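The Tumdale community supper is coming back in March, and the whole street is pleased - last year's ran so late that the Lachance sisters were still singing at the bus stop! Doors at Mandar Hall open at 5 p.m., with soup, flatbread and rice pudding for as long as they last.
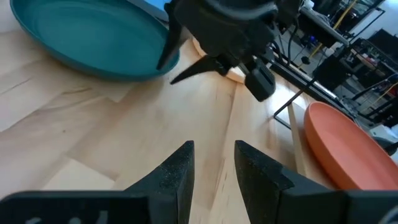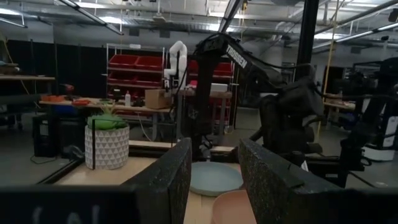
Yogesh Maurya is cooking again, and he has been promised 39 pounds of potatoes by a grower over in Urnham, so nobody should go home hungry. He would dearly love people to bring their own dishes this time, and they needn't match - a light blue plate and a pink bowl will do very nicely on a wooden table. Places are free but there are only 24 at each sitting, so please put your name on the sheet by the hall door, and say if you need a ride home.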